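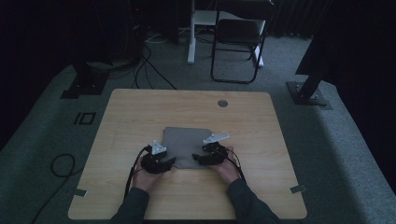
I get the same questions about cloths over and over, mostly by email and sometimes shouted across the parking lot, so I finally typed up my answers. I wash and fold cloths for the Ratton kitchens and for a handful of shops and households in town. There are 588 of them going around at the moment (I keep a list, I can't help it). If your question isn't in here, write to me and I'll probably add it.

Wilma Stevens

## Folding

### What's the basic fold?

Lay the cloth flat with one edge facing you. Take hold of the two near corners, one in each hand, and bring them up to meet the far corners. Let go, smooth it once from the middle outward, then turn the whole thing a quarter turn and do it again. You now have a square a quarter of the size you started with. That's the shelf fold and it's how everything leaves my place unless you've asked for something else.

### Do you have to start with it perfectly flat?

Flat, yes. Perfectly, no! I spent years tugging at corners trying to get a true square out of cloths that had long since given up being square. After enough washes the edges go a little wavy and one side ends up longer than the other, and no amount of pulling is going to change that. Get the lumps out and the corners turned down and start folding.

### My corners never line up. What am I doing wrong?

Probably nothing. Cloths shrink unevenly. What I do is line up the folded side, the one that'll face out on the shelf, and let any mismatch end up at the back. If the cloth is really crooked I fold it a finger's width short of the edge, so the top layer sits inside the bottom one. It looks like you meant it.

If *new* cloths won't line up, check that you're picking up both near corners at the same moment. Lots of people lift with their strong hand first and it drags the cloth sideways. Thijs did this for months and blamed the fabric.

### Where on the cloth should I hold it?

Close to the corners but a little in from them. If you pinch the very tip, the corner droops and flips under as you carry it over, and then you've got a little bump in the middle of your stack that you can feel but can't find. A good inch in along the edge is about right for the medium size. For the big ones I go farther in, almost a hand's width, or the middle sags and drags along the table.

### Halves or thirds?

Depends where it's going! Quarters for shelves, thirds for drawers. For thirds, bring the near edge up past the middle, bring the far edge down over it, then fold the strip in three the other way. You get a chunky little block that stands on its edge by itself, and you can see every cloth in the drawer without digging.

Lotte Kuipers taught me a version where you tuck the last flap into the pocket of the first so it locks. We call it the Karppinen, after the lady she learned it from. It's great for travel and for giving cloths as a present, and a terrible pain if you're standing at a sink with wet hands trying to get one open.

### Can I just roll them?

You can. I don't love it. They take up more room and they come out with a curl, which is annoying if you want to lay one flat under a drying rack. But plenty of people keep a basket of rolled ones by the bathroom sink and are perfectly happy.

### Do you iron them?

No. I don't iron cleaning cloths and I won't be talked into it. (Napkins are a separate service, see the bottom.)

## The table

### Do I need a special table?

Any flat surface you can stand or sit at without hunching. I like a smallish wooden top with rounded corners, nothing for the fabric to snag on, and I like it light colored because I can see a gray or a blue cloth against it and spot stains and lint. On a dark table a gray cloth more or less disappears, and I've folded two together without noticing more times than I want to say.

A glossy top is too slippery for the thin cloths. A rough one pulls threads. If yours is rough, put down an old sheet and tape the corners underneath.

### What about a desk with one of those cable holes in it?

Works fine, I've used one for ages. Just don't smooth a cloth over the hole with any force or you'll push a dimple into it. I keep my folding to the front and middle of the table and put nothing at the back.

### Sitting or standing?

I stand for the big ones and sit for the rest. Any chair will do as long as your elbows clear the tabletop. Ward swears by a tall stool, but Ward is six foot four.

### Is the floor OK?

If you've got good knees, go ahead. Carpet is murder for lint though, and gray cloths show every bit of it. The bed is worse in my opinion. It's too soft, you can't smooth anything, and the cat comes.

## Washing

### How hot?

Warm for everyday use, hot for anything that's been near raw meat or the bathroom. I do kitchen and bathroom in separate loads and always have.

### Can I use fabric softener?

Please don't! It coats the fibers and then the cloth just pushes water around your counter. If a cloth has already been softened, wash it twice with plain detergent and a good glug of white vinegar in the rinse, and it should come back. Some take a third go.

### Tumble dry or line?

Line if you can, then five minutes in the dryer on low to take out the crunch. If you're only using the dryer, take them out while they still feel the tiniest bit damp at the hem and fold them right away. They'll finish drying on the table. Don't put them away until they have, or the whole drawer will smell like a gym bag.

### They came out stiff. Are they ruined?

Nope. Hard water or too much detergent. Use half the detergent you're using now (everybody uses too much, me included) and shake each one out hard before it gets dried. One snap, like you're cracking a towel at your brother.

### How do I get lint off?

Wash them away from towels in the first place. If it's too late for that, lay the cloth flat, hold down one edge, and wipe in one direction with a barely damp rubber glove. Do both sides. It rolls right up.

## Storing and sorting

### How high can I stack?

I stop when the stack starts to lean. With the shelf fold, alternate which way the folded edge faces every few cloths, which evens out the thickness and keeps things upright a good deal longer.

### How do you keep the kinds apart?

By color. In our system gray is for tables and counters, blue is glass, and yellow is bathrooms and never, ever goes anywhere else. Cor Segers ordered a batch from Stunisetti once that were a sort of gray-blue, and I ended up sewing a stitch of red thread into the corner of every one. I wouldn't do that again. Just pick colors that are clearly different from each other.

### Does it matter which one I take from the drawer?

Take from the back, put clean ones in the front (or the other way, as long as you stick with it). Otherwise the same handful gets used to death and the rest sit there looking brand new.

### When is a cloth finished?

When you can see daylight through the middle, or when it smells again within an hour of getting wet. The good ones from Vamach last me 2 years of steady use. The cheap supermarket kind, well, less. Old ones go in the rag bag for bikes and shoes and paint.

A frayed edge alone doesn't mean it's done! Trim the loose threads with scissors, don't pull them, and keep going.

## Ordering and returns (Ratton people mostly)

### What sizes do you have?

There are 3: small, medium and large. If you don't say, you get medium. The large ones are really for tables and they're a nuisance in a sink.

### Do I need to fold the dirty ones before I send them back?

No, no, no. Throw them in the bag. Rinse out anything with tomato or turmeric first and I'll love you for it. And please hang wet ones over something for a while before they go in, a closed bag of wet cloths in July is not something I want to open.

### How fast do I get them back?

I turn bags around in 2 working days. In May I was slower because the machine was out, and I'm sorry again about that. We're all caught up now.

### Can I get mine folded differently?

Yes. Write "thirds" on the tag for drawer blocks. If you write "Karppinen" I'll do it, but only for small orders, and give me an extra day.

### One of mine is missing!

Check inside the others first. Thin ones stick together and I do sometimes fold one up inside another. If it's really gone, tell me the color and size and I'll put one in your next bag.

### Do you do napkins?

Yes, and those I do iron. Ask Lotte for the price list, she keeps it.

*Last updated Wednesday, July 15, 2026. Added the lint question and fixed the bit about vinegar.*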